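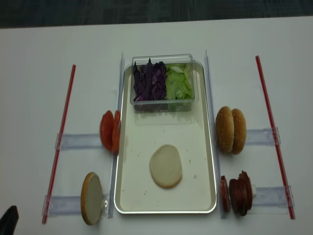

Burger-stacking robot gets its lessons one sandwich at a time

Wednesday, mid-morning, and the crew at Dosberg is on the lettuce again. Lettuce is the hard one. The arm has a run of sandwiches to get through before lunch and somebody has to drive it through every one by hand.

The Dosberg workshop is gathering examples for a learning system it calls Musta, meant to put together a made-to-order burger from ingredients laid out at fixed stations beside a tray. So far the set holds 639 complete runs. A run is one sandwich, start to finish, recorded on a fixed camera and another down at the gripper, along with every move the operator makes. Another 97 were tossed for one reason or another - dropped tomato, wrong order, operator sneezed.

Ljubica Ivanov, who runs the collection, said the target was set back in November and has already moved once.

"We figured buns would be the trouble and greens would be easy," she said. "Had it backwards. A bun is a bun. Every leaf of lettuce is a diffrent shape and it folds on you."

The buns, tomato and sliced meat stand on edge at the sides, between clear acrylic strips and a pair of red rods, so the fingers can come at them from above. The greens can't be racked like that. They go in a clear container at the far end and the operator has to pinch out a bit at a time.
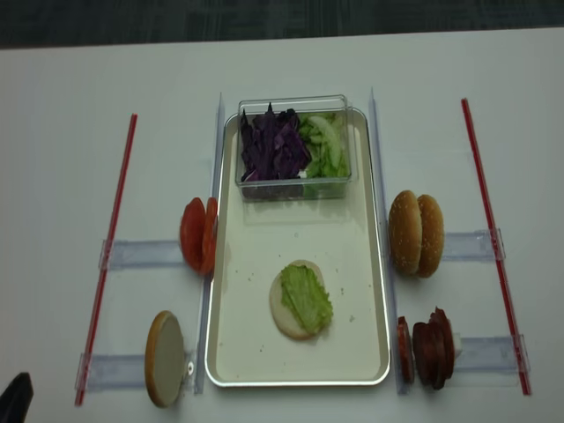 Charito Castillo would have gone the other way entirely and started with the greens alone, weeks of nothing but leaves, before anybody touched a full sandwich. Her worry is that whole runs bury the hard bit. Most of the recording ends up being reaches and placements the system could pick up from far fewer tries, and the few seconds that matter get lost in the middle.

Ivanov doesn't totally disagree. The crew has begun marking the greens portion of each run seperately so it can be trained on more heavily. Of the 639 runs kept, 542 now carry the marks. The rest are waiting on somebody with a free afternoon.

Operators work in shifts of 45 minutes, then swap. Longer than that and the runs get sloppy, according to the shift notes, and a sloppy run teaches sloppy habits. Not that they all have to be perfect. Fumbles that get fixed are kept on purpose, so the system has seen a bad grip and what to do next. Fumbles that don't get fixed go in the discard pile with the sneeze.

Order gets changed up too. Some runs put greens straight on the bottom bun, some put meat first, some skip the tomato. Each one is logged with the order as a customer might say it - "no tomato, extra cabbage" - so the words and the moves are tied together from the get-go.

Portions are still an open question. There's no scale on the table and the operators go by eye, so one person's "extra" is another person's regular. A written guide went up on the wall last month. Results mixed.

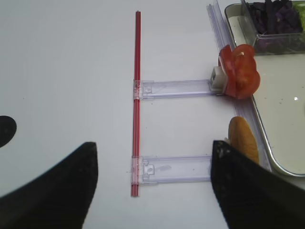 The acrylic is what bugs Radomir Angelovski. Clear plastic is rough on cameras at the best of times, he reckons, and a system that learns where the tomato is by looking at the same clips in the same spots may just be learning the clips. Shift the rack a hand's width and see what it does, was his advice.

Fair enough, said Ivanov. Rack positions have been shifted between batches, though not by a lot, and a batch with a different tray layout is on the list. No date for it. The rods would need to be re-cut, and the shop that did the first ones, Fluker, is backed up.

Food is the other running cost. Cabbage keeps. Tomato slices don't, and after enough handling they go limp and stop acting like the ones a kitchen would use, so they're swapped out through the day. Bread dries out and sheds crumbs. Nothing off the table gets eaten, in case anyone was wondering. It goes in the green bin.

First trained version of Musta is supposed to be tried on the same table once the marking is finished. It'll be asked for plain orders first, bun, meat, bun, and then the ones with greens. Ivanov would not put a number on how many she expects it to get right.

"Ask me after," she said, and went back to swap in for the next shift.

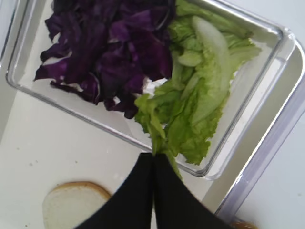
ALSO IN LOCAL TECH

Dumitrescu open house: The Dumitrescu building opens its ground-floor labs to the public Wednesday evening, doors at 6:30. Free, but parking is tight, so take the bus if you can. Kids under 12 need an adult with them.

Operators wanted: Dosberg is taking names for casual evening shifts on the Musta table. No robotics background needed, training is paid. Steady hands and some patience with lettuce. Ask for Wanda Oyelaran at the front desk.

Correction: An earlier version of our item on the Fluker shop had the wrong closing time. It closes at 4:30, not 5:30.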